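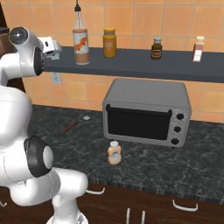

검색어를 입력하세요 검색

최종 수정: 4월

인쇄하기 | 이메일로 보내기

다닐로 시모넨코는 주방을 고칠 때 사람들이 타일 색을 너무 오래 고른다고 투덜댔다. “석 달을 고민해서 결국 흰색을 해요. 그럴 거면 첫날 하지.” 그는 유른스브리지에서 18년째 남의 집 부엌을 뜯고 다시 붙이는 일을 한다. 가게 이름은 벤도라. 뜻을 물으니 전 주인이 달아 둔 간판이 멀쩡해서 그냥 쓴다고 했다.

요즘 손님들이 가장 많이 찾는 것은 상부장 없는 벽이다. 문 달린 장을 떼고 긴 선반 하나만 거는 식이다. 시모넨코는 이 유행에 별 감정이 없다면서도 한참을 말했다. “잡지에서는 선반에 그릇 네 개가 올라가 있죠. 우리 손님 중에 디덴코 씨네가 있는데, 장에서 나온 그릇이 167개였어요. 제가 세어 드렸습니다. 부부가 그날 저녁에 싸웠고요.”

해결은 됐느냐고 묻자 그는 커피를 저었다. “선반을 하나 더 달았어요. 그다음에 하나 더. 지금은 문만 없는 상부장이에요.”

줄눈 이야기가 나오자 목소리가 낮아졌다. 그는 줄눈을 밝게 할지 어둡게 할지 묻는 손님에게 먼저 튀김을 얼마나 해 먹는지 되묻는다. “다들 안 해 먹는대요. 그런데 후드를 열어 보면 압니다.”

선반 깊이는 300밀리미터를 넘기지 않는다. 한번은 바세티 카탈로그를 들고 와 그보다 깊게 해 달라는 손님이 있었다. 해 주었다. 손님은 일주일 뒤 이마에 반창고를 붙이고 다시 왔다. “잘라 드렸죠. 절단비는 받았습니다.”

정작 본인 집 부엌은 어떤지 궁금했다. 그는 창밖을 한 번 보더니, 이사 올 때 그대로라고 했다. 서랍 하나는 4년째 안 열린다. 안에 뭐가 들었는지는 아내도 모른다고 한다.

인쇄하기 | 이메일로 보내기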